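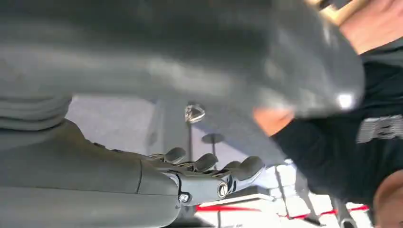 Babita says a person should never be inside the reach of a robot that's switched on, period, and if the public wants to get close they can do it when the power is off. I'm the one who has to write the house rules for our open days and I'm not sure I can live with that one! Half the appeal is people getting close to the hand. We have an arm with a multi-finger hand (gray, padded fingertips, pretty gentle grip) and we do handovers with it, so at some point a human and a robot have to be within touching distance or there's no handover.

What I've got so far is one page. Speed capped at 200 mm per second when anyone is near it, an operator with a hand on the stop button the entire time, no more than 15 people in the area, no dangling lanyards. The next open day is in February. Is there a normal way of doing this? Do I need a formal risk assessment for something that's basically a handshake? And what do you all do about kids?
Asked by Flosteo_Sam

2 replies shown, oldest first

Blair Moncrieff

Yes, you need the risk assessment. Sorry! I put ours off for ages and then it took an afternoon – a long one, with a lot of coffee, but still an afternoon.

The thing that cleared it up for me was that you assess the application, meaning the arm plus the hand plus whatever it's holding plus where the people are. An arm sold as collaborative doesn't make the whole setup collaborative. If your gentle hand is holding a foam ball, fine. If it's holding a screwdriver, you have a different job and a different page of paperwork. So write down which objects are allowed in a handover and stick to the list, even when someone in the crowd holds out their car keys and asks if it can take those.

Your speed cap is a decent start but on its own it doesn't tell you much. What matters is what happens when it touches somebody: how hard, where on the body, and whether they can get pinched. Fingers between fingers was our problem. The joints on those hands have little gaps and linkages and people love to poke them. We ended up limiting grip force in the controller (locked with a password, so it can't get bumped up between demos) and telling people to offer things on a flat palm. Also keep the arm out of head height. Set that as a limit in the software and then test it, don't just trust the setting.

For reading, look at ISO 10218 and ISO/TS 15066. The second one is the one that deals with contact between people and robots. It's dry but it's not that long. Check which edition you're looking at before you start quoting it in your rules, and check your local requirements too, because I only know mine.

On the operator: have that person do nothing else. Ours used to do the talking as well and you can't explain inverse kinematics and watch someone's sleeve at the same time. We split it into two jobs and it's much calmer now.

Kids we do one at a time with an adult next to them, and the robot doesn't start moving until the kid has stopped moving. No sitting on shoulders.

I'm with Babita on one point, by the way. When someone needs to reach into the hand to clean it or get something unstuck, power off and lock it. A pause button isn't the same as off.

Nelten_Rob

we just put tape on the floor and shout at people lol. works ok

edit: ok fair, Blair messaged me. tape is good for telling people where to stand but it won't stop anybody, so don't count it as your safeguard. We do also press the e-stop every morning before opening, with the arm moving slowly, and write it in a notebook with initials. Would recommend the notebook. Ours is from Dirnstead and has a horse on the cover

Flosteo_Sam

Thanks both! Object list and a separate talker are going in. Blair, did you set the grip limit by measuring it or from the manual? Ours gives a maximum and nothing else, so I'm guessing I need to borrow a force gauge.

Blair Moncrieff

Measured. Borrow the gauge, and measure with the fingers nearly closed as well as wide open – we got different numbers.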